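Nodanwood 内部通讯
Urnuvstead 站点消息
10/2/20

分拣间有了双臂工作台：我们的工作有什么变化

上一期通讯以后，有几位同事写信给我，想知道分拣间的新工作台现在怎么样了，也想知道原来在那里上班的人现在做什么。我在分拣间工作了很久，后来负责写排班表，所以这一篇由我来写。中文不是我的母语，如果有的句子不太自然，请大家原谅，也欢迎告诉我怎么改。

先说以前的情况。Urnuvstead 的食堂、会议室和两个休息区每天都有空饮料瓶送过来，多的时候一天最多 600 个。过去都是手工分拣：一个人站在桌子旁边，把瓶子一个一个拿起来，看一看，放进桶里。这个工作不难，可是做久了手腕会疼，肩膀也会疼。我自己做的时候，最怕下午最后一个小时，那时候眼睛已经不想看瓶子了。

从二月开始，我们在 Moen 楼的小房间里准备工作台。系统的名字叫 Putavik，基本的想法很简单：瓶子放在白色的台面上，两条机械臂从靠近人的一边伸过去，把瓶子夹起来，放进绿色的桶。桌子不大，桶放在靠墙的角上，所以两条机械臂的路线要安排好，不然它们会互相等待，时间就浪费了。

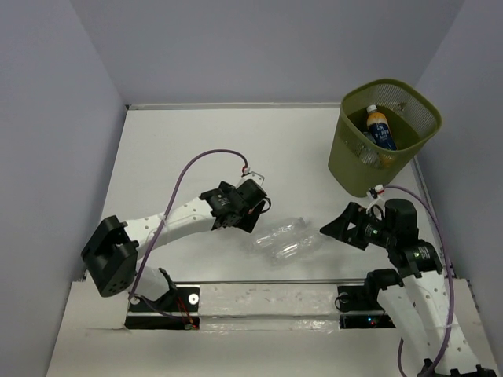 Jhonatan Chambi 读了这篇文章的草稿以后，在旁边写了一段话，他同意我放在这里：“你写机械臂互相等待，我觉得应该写得更清楚。开始的几个星期，等待的是我们。它停下来，我们就站着，不知道应该帮忙还是应该走开。手不累了，但是心里比以前紧张。请你把这个也写进去。”

他说得对，我就写进去。第一个月的确是这样。工作台停下来的时候，屏幕上会出现一个号码，我们要在一本英文手册里查号码的意思。手册有 200 页，查到的时候，旁边的瓶子已经堆起来了。后来我们自己做了一张中文的表，只写最常见的停机原因和第一步应该做什么，贴在门的里面。现在新来的同事先学这张表，手册放在柜子里，需要的时候再看。

人做什么，机器做什么

现在每一班有一个人“看台”，另一个人“备料”。这两个词是我们自己起的，不是正式的职位名称。

备料的人把送来的袋子打开，先拿出不应该在里面的东西，比如玻璃、餐具、还有大半瓶饮料的瓶子，然后把其他的瓶子摊开放到台面上。摊开这一步比我们想的重要。瓶子如果压在一起，手指很难只夹住一个。备料的人慢慢学会了放多少合适，这个没有写在任何规定里，是靠经验。

看台的人注意机械臂的动作，在它夹不好的时候按暂停，换满了的桶，并且把停机的时间和原因记下来。记录以前用纸，现在用平板电脑，不过有几位同事还是先写在纸上，下班前再输入。我没有反对，因为他们纸上的记录写得最仔细。 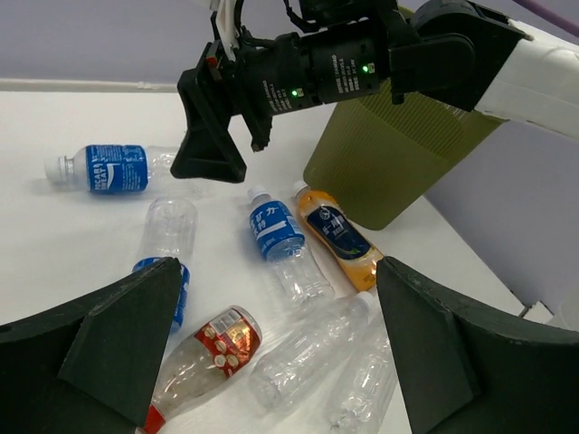 培训是大家问得最多的事情。我们请每一位轮到看台的同事先用半天时间学习“教”机械臂：人带着它做动作，系统把动作和手腕上的小摄像头拍到的画面一起保存。开始的时候，大家只喜欢选容易的瓶子，结果系统学得不平衡。蓝色标签的、红色标签的、橙色包装的，都比较容易看见；没有标签的透明瓶子躺在白色台面上，桌面的颜色直接透过来，只有瓶身的棱上有一点反光，人的眼睛有时候也要找一下。所以现在的练习规定，每一轮都必须有没有标签的瓶子，而且方向要乱一点，不能都朝一边。到写这篇文章的时候，我们一共保存了 106 次合格的练习。不合格的也保存，放在另一个文件夹里，名字叫“再看一遍”。

我想说一说自己的感觉。以前分拣的时候，我从来没有想过手是怎么拿瓶子的。教机械臂的时候，我必须想：从哪一边接近，手指张开多大，夹瓶身还是夹靠近瓶口的地方，到了桶的上面什么时候松开。一个做了很多年的动作，要一步一步说出来，比学一个新动作还难。有一位老同事说，她教孩子用筷子的时候也是这样。

松开的位置也讨论了很久。桶快要满的时候，瓶子如果在太高的地方松开，会碰到别的瓶子，弹到外面。如果手指伸得太低，又会碰到桶的边。现在的做法是在桶口上方停一下，看台的人在这个时候可以看清楚桶里还有没有地方。这一停让整个过程慢了一点，但是地上的瓶子少了，弯腰的次数也少了。
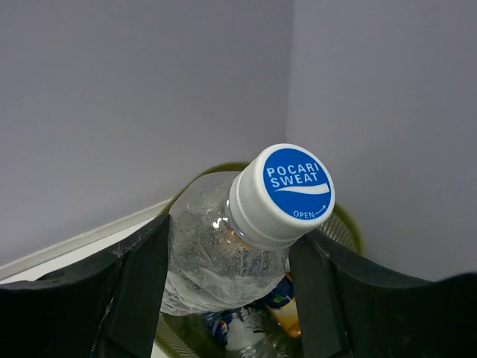 岗位和班次

这一部分我和人事同事核对过，请大家放心看。

分拣间没有减少人。原来每班 2 个人，现在还是 2 个人，区别是同一个人不再整天做同一个动作。看台和备料在午饭以后交换。如果有人身体不舒服，可以和班长商量，当天不换。

工资等级没有变化。有同事提出，看台需要新的技能，应该有补贴。这个意见已经交给公司，现在还没有答复。我会在下一期写结果，不管结果好不好。

早班的开始时间晚了半个小时，主要的理由是食堂的袋子以前太早送来，没有人在那里收。对坐第一班公交车的同事来说，这是好事；对要接孩子的同事来说，下班也晚了，所以不太方便。已经有三位同事申请保留原来的时间，都批准了。

还没有解决的问题

噪音。机械臂的声音不大，但是很高，听久了不舒服。可以向班长领取耳塞，不过戴了耳塞又不容易听见同事叫你。我们正在试着把班长的桌子搬近一点。

瓶盖。很多瓶子送来的时候瓶盖还拧着。回收方希望瓶盖分开，可是现在没有人有时间拧。食堂门口会放一个小盒子，请大家喝完以后自己把瓶盖拧下来放进去。

语言。分拣间的同事说好几种语言，屏幕上的提示目前只有英文。中文的表已经有了，西班牙文的表 Jhonatan Chambi 正在写。如果你愿意帮忙翻译成别的语言，请在休息区的名单上写你的名字和语言。

参观。想来看的同事可以在午饭前来，每次请不要超过四个人，房间真的很小。请站在黄线外面，不要把自己的空瓶子直接放到台面上，交给备料的同事就可以了。

关于这一篇的意见，请放进分拣间门口的信箱，或者在排班表下面的空白处写给我。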